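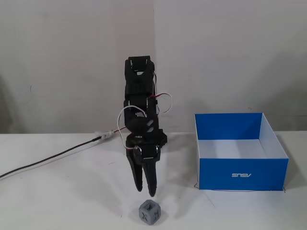

Fórum > Investimentos alternativos > Fundos de infraestruturas para o comum dos mortais

Tanoli Infraestruturas: alguém já tentou sair?

rendimento_passivo_agressivo
Entrei no Tanoli (o fundo da Grillmont, comprado pela Tika) com o mínimo, 1.000 euros, porque me apetecia ser dono de um bocadinho de autoestrada. Agora preciso do dinheiro para uma caldeira, que tem muito menos prestígio. Na app o botão de resgate existe, carreguei, e apareceu "pedido em análise na próxima janela". Alguém sabe quando abre a janela? E já agora, é janela ou postigo?

cupao_zero
Trimestral, com pré-aviso. Está no prospeto, na parte a seguir à parte em que toda a gente desiste de ler. Se pediste depois da data de corte, passas para a seguinte.

rendimento_passivo_agressivo
Li o prospeto. Bem, abri o prospeto.

mata_comissoes
Bem-vindo ao clube. Há ainda o limite de resgates por janela, uma percentagem do valor do fundo. Se os pedidos passarem disso, rateiam. Recebes uma parte e o resto fica na fila, a render (ou não) contra a tua vontade. Para mim isto é vender um ativo que demora anos a liquidar a pessoas que demoram uma tarde a mudar de ideias.

velha_raposa
Discordo, e já discordei disto noutro tópico com as mesmas pessoas. O limite protege quem fica. Sem ele, o fundo tinha de despachar uma concessão a preço de saldo para pagar a caldeira do colega, e a perda ficava para mim. Se querem liquidez diária há um produto excelente chamado conta à ordem.

mata_comissoes
Ninguém pediu liquidez diária. Pedi que a Tika não metesse "flexível" em letras verdes por cima de um produto que fecha a porta quando lhe dá jeito.

velha_raposa
"Flexível" também é o meu ginásio, e no entanto.

tlm_sem_bateria
Pergunta de principiante: o valor da unidade de participação sai de onde, se as autoestradas não estão cotadas? O gráfico do Tanoli parece feito com uma régua.

cupao_zero
Avaliador externo, com modelos de fluxos descontados. Projetam as receitas, escolhem uma taxa de desconto e sai um número. A taxa de desconto é onde mora a imaginação. O gráfico é liso porque avaliam poucas vezes, o ativo lá em baixo mexe-se na mesma.

mata_comissoes
A volatilidade existe, só não lhe tiram a temperatura.

tlm_sem_bateria
Ok, isso assusta-me mais do que um gráfico aos saltos.

jurista_de_bancada
Ao autor do tópico: vê se tens a versão com penalização de saída antecipada. O Tanoli tem 2 classes de unidades e a Tika só mostra qual é a tua no extrato em PDF, não na app. Uma paga comissão de resgate durante o período inicial, a outra não paga mas leva comissão de gestão mais alta.

rendimento_passivo_agressivo
Fui ver. Tenho a que paga. Claro que tenho a que paga.

quinta_do_juro
Eu saí do Trudix, que é parecido mas com mais painéis solares na capa. Pedi em março, recebi a primeira parte em junho e o resto na janela seguinte. Correu sem drama, só com paciência. Não troquem um pelo outro a pensar que a porta é maior, as regras são quase iguais.

velha_raposa
Obrigado por um relato com factos, fazia falta neste tópico.

mata_comissoes
Registo que o relato com factos inclui meses à espera.

cupao_zero
Uma coisa prática: confirma se podes cancelar o pedido antes da data de corte. No meu caso deixaram, por mensagem na área de cliente. Por telefone mandaram-me enviar mensagem na área de cliente.

rendimento_passivo_agressivo
Não vou cancelar. Falei com a Tika no chat: entra na próxima janela, com a comissão descontada, e não sabem dizer se há rateio até fecharem os pedidos. A caldeira vai para o cartão de crédito - eu sei, velha_raposa, não escrevas nada.

velha_raposa
Ia só perguntar a marca da caldeira.

jurista_de_bancada
Guarda a conversa do chat em PDF. E diz aqui depois se houve rateio, que tenho lá um pedido também.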